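Search this site: Type and hit enter

Filed under: manipulation, imitation learning, negative-ish results

The question I left open in March was whether the wrist view helps or hurts when a second arm is also working over the table. Bushra Warraich's position was that it hurts, because the other arm keeps crossing the background and the policy learns to key on it. Mine was that it helps, provided there are enough demonstrations. We now have numbers, and they support her more than me.

The task is bowl tilting. One arm goes to the bowl and raises one side of the rim; the other comes in and has to stop at a usable pose before closing. We collected 552 demonstrations by teleoperation. Ferenc Pap did nearly 30 of those left-handed to get some variation in approach angle, and I kept them in the training set. Everything was logged through Sketow, our recorder, which stamps joint states and images off the same clock. An earlier version did not do that, and I threw out everything recorded with it.

We trained two policies on identical data. The first gets the overhead view plus the wrist views. The second gets the same inputs, but with a mask over any pixel belonging to the opposite arm, computed from forward kinematics and the camera calibration. The mask is coarse. It is dilated by a few pixels to absorb calibration error, and it sometimes eats part of the bowl rim, which I expected to be fatal.

It was not fatal. The masked policy stopped in a usable pose more often, and the gap was widest when the first arm was late. The unmasked policy, given a late first arm, tends to hover and wait for the arm to look right – even on trials where the bowl was already propped at the correct angle by hand. That is the behavior Bushra predicted. With the first arm on schedule, the two policies are close enough that I would not argue for either.

Some caveats. All of this is one bowl on one mat. The bowl is matte, so its rim segments fairly well, and I have no idea what happens with something shiny. The mat also picks up glare from the ceiling lights, and Dénes Somogyi suspects that both policies use the glare patch as a landmark. I tried to rule that out by shifting the mat between sessions, but 4 mat positions is a weak test. Leilani Quintanilla suggested randomizing brightness in training instead. That run is queued on Trillisari behind somebody's very long sweep.

The mask code needs the calibration file in the old format, so anyone rerunning this should convert first. I will post the per-trial results once I have fixed the column where late and early starts got merged. 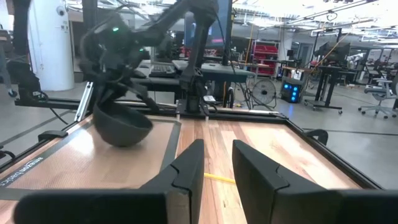
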